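Household Sorting

Household sorting is the separation of goods and waste in the home before storage, donation or collection. It covers both the routine division of recyclables and the occasional clearing of rooms, closets and garages. Local rules differ widely, and the same item may be accepted in one town and refused in the next.

Materials

Most programs divide household material into paper and cardboard, plastics, metal, glass and food waste. Corrugated cardboard is usually collected flat. Plastic bottles are accepted by most programs, although instructions on caps have changed over time — older guides asked residents to remove them, while many newer ones ask that they be left on. 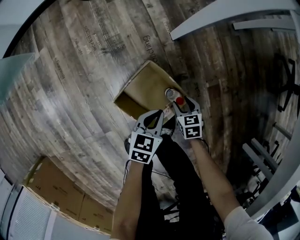
Methods

Sorting may be done at the point of use, with a separate bin for each material, or in a single session. The town of Pikcombe adopted the second method in February, with collection every 2 weeks and drop-off hours ending at 11 a.m. Its printed guide, written by Khalil Issa, lists 70 common items by material. Residents are advised to work on a clear stretch of floor and to set aside anything they cannot identify.

Objects made of several materials present the greatest difficulty. Where metal, rubber and plastic parts are joined, they are normally taken to a staffed site.
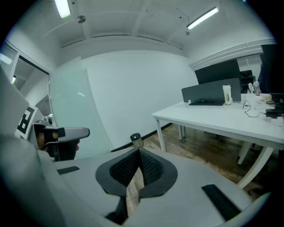 Gray hand-held tool with a dark finger pad.

Criticism

Győző Kovács has argued that detailed rules discourage participation, and that simpler categories would bring in more material even if some of it were sorted poorly. Supporters of detailed sorting reply that mixed loads cost more to process and are more often rejected.

See also: Composting; Curbside collection; Reuse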